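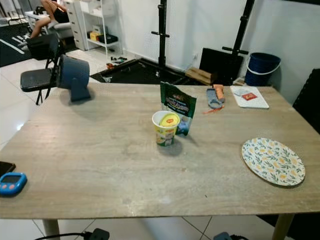 Still unclaimed: the table at the Remberg Street hall, with noodle cup, placemat and the blue fan.

2 min read

PUNMONT – The big gray table in the back room of the Remberg Street hall has a deadline. Anything left on it after 24/12/2018 will be given away, thrown out or, in the case of the noodles, eaten.

The notice went up this week, signed by hall manager Sarita Nautiyal, who has run the building for 5 years and has been asking people to take their stuff home for most of them.

"I have put up signs, I have sent emails, I have stood in the doorway and looked disappointed," Nautiyal said. "Now I'm picking a date."

The table is the largest in the hall and was bought secondhand in March for $80, which may explain the scuffs. It was meant for sewing groups, the tax help desk and the monthly repair evening. It has spent much of the year as a shelf.

The current collection would suit a person planning to camp indoors. There is a cup of Maggi instant noodles with the lid still sealed, and a dark green snack pouch standing up behind it, a little crumpled along the top. There is a round cork-backed placemat with green leaves and small yellow flowers, which several regulars have admired and none has claimed. A bright blue kitchen timer sits at one end, near a black smartphone.

The phone has a better chance than most of the other items. Nautiyal said phones usually find their people within the hour, while placemats can take years.

Then there is the tool. Gray and orange, with a looped strap and a thin orange cord, it has been the subject of more conversation than anything else on the table. Members of the repair evening say it isn't theirs. The sewing group says the same, a bit faster.

The slate-blue fan is a more delicate matter. It was lent to the hall during the summer by the Šimek family, who run the hardware store across the street, and there is some disagreement over whether "lent" was the word used. The store says it would like the fan back before next summer. The hall says it is thinking about it.

Rent for the back room goes up to $100 an evening in the new year, and Nautiyal said groups paying that much deserve a table they can put their elbows on. The room has been booked by Umenen, a local choir that needs space to sort 250 song folders and has made it known that it does not intend to sort them around somebody's lunch.

Owners can pick up their things at the front desk during regular hours. They will be asked to describe the item first, a rule brought in after two people went home with the same umbrella – one of them twice.

The white pad or board near the back corner, the one with the small red label, will be kept in the office a while longer in case it matters to someone. The black folding chair by the fan belongs to the hall and is not up for grabs, although Nautiyal said she has already been asked.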